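Can a machine do your chores yet? Mostly no, but I keep a list (last touched 29 Dec 2018)! Folding is still the slow one, so keep doing towels yourself: thirds, then half, and they stack fine on a narrow shelf. Clearing a table is closer. If you want to give a gripper a fair shot, spread things out first, put small tools back in their case, and leave a hand's width between items. My own clear-up takes almost 7 minutes, remote and screwdrivers included, and I'm not fast.

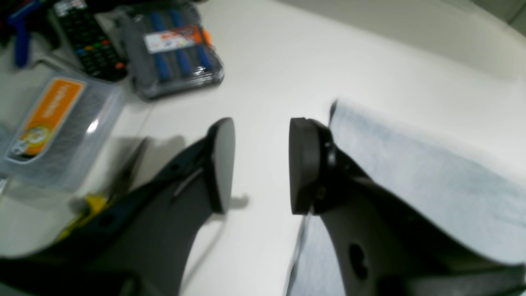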